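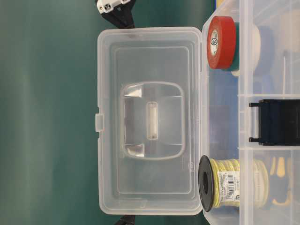
Shoppers in Lurell keep asking us whether the bundle deals at the Jistano outlet are worth it, and we have our doubts. The pitch is that you buy a big pack of hardware and the storage comes along at no charge. A clear plastic box with a latch on the lid and a molded handle is handy, and we'd take one if offered. But somebody paid for it, and the shelf tag suggests it was you.

The 1,000-piece screw set comes without a box. The bundle that includes one holds 917 pieces and sells for the same price. Jistano says the smaller pack has "a better mix of sizes." Maybe so. We asked for a list of what was dropped and got a coupon.

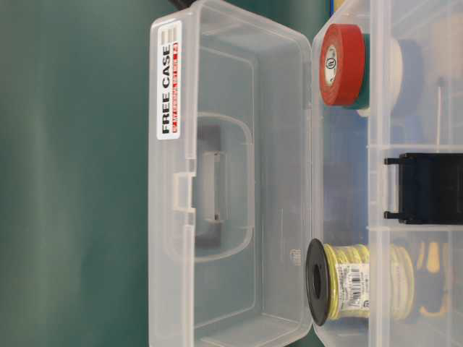
Kevov, across the road, does much the same with its drill bits, though at least it prints the piece count on the front. Check the count before you look at the extras, and work out the price per piece. If you already have 65 jars in the garage, buy the plain bag.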